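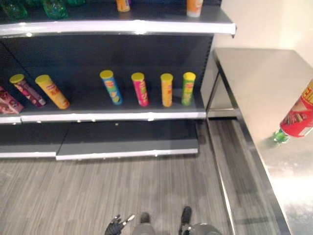 Gamen 双臂理货机器人试用评测：抓取可以，放手不行

2021年6月22日

这台 Gamen 在我们店里用了19天，任务只有一项：把筒装薯片在货架中层摆正。配的是 Ista 五指手，调度软件是 Curnum。以下按使用情况写，主要讲一个故障。

先说抓取。筒身光滑，直径一致，两只手都拿得稳，试用期间没有捏扁过筒子。识别也没什么可挑的，红筒、绿筒、蓝筒挨着放，它分得清，换了灯管以后也没受影响。

问题在松手。筒子放到层板上以后，拇指先张开，其余手指慢半拍，指尖会带着筒身往外拨一下。单独一筒多半只是晃晃，旁边有货就容易碰倒。倒下的筒子斜躺在层板上，筒盖朝哪边的都有，这时 Curnum 界面上仍然显示“放置完成”，机器人接着去拿下一筒。它不回头检查，也不报警。有一次斜着的筒子滚出层板，掉到地上，机器人照样往前伸手，店员按了急停才停下来。

日志里对应的代码是1121，说明书写的是“末端释放超时”，级别为“提示”。我认为级别定低了。机器人旁边有人补货，手里的东西到底放没放开，至少应该停机确认。

我们把报告发给了 Győri 的售后，对方回复很快，让我们把释放延时调到13，再把放置间距加宽。调完以后碰倒的情况少了，代价是每层要少摆货，动作也明显变慢。倒筒不报警的问题没有解决，售后说要等11月的固件。

另外两点小毛病。层板左右两块高低不齐的时候，它按同一个高度放，低的那边等于让筒子往下掉一小截，建议装机前先把层板调平。还有急停按钮装在机身背后，人站在货架这一侧够不着，我们自己加了一个无线的，装好用了15分钟。

手册写得清楚，电池够用，噪声不大，顾客说话不用提高嗓门。

如果只在闭店后用，旁边有人看着，现在这个版本可以考虑。营业时间和顾客共用通道，我不建议。我们已经把它改到夜间运行，货架两头拉隔离带，新固件装上以后再重新测松手这一项。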